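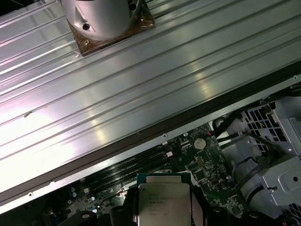
Wrist view, teleoperated processor handling: a Xeon between the two fingers, over the open chassis.

Filed under: Course Materials > Robot Learning > Teaching by Demonstration

Notes for Tue 31 March (Lizeth Inga, with additions from Ibrahim Edet)

Last week we guided the arm by hand, and most of you found out how hard it is to push a wrist smoothly while also thinking about the task. This week we move to remote control, and I think you'll like it better once the first ten minutes of clumsiness are behind you!

Keep the wrist view open the whole time you're driving. It's what the policy will get to see later, so if you find yourself peeking at the bench to decide what to do, you are using information the robot won't have (I still catch myself at it). Look at how much bare metal there can be in that view, and how brightly it reflects. Glare on a ribbed panel moves when the wrist moves, and a model can latch onto it quite happily.

With the processor, grip by the edges and keep the lid level. Come down slowly, and if you're off, back straight up and try again. Please don't delete those tries. A recovery is worth having in the set, and Ibrahim would like them tagged "recovery" in Curov so we can train with and without them.

Each pair records six demonstrations, 2 of them from a start pose you haven't used before. The shared Csonka set stands at 876 episodes. We'll train on 500 and hold back the rest, and I'll explain how we split them when we get to evaluation.

Reading: the Clustance handout, first half only. The part on time alignment can wait.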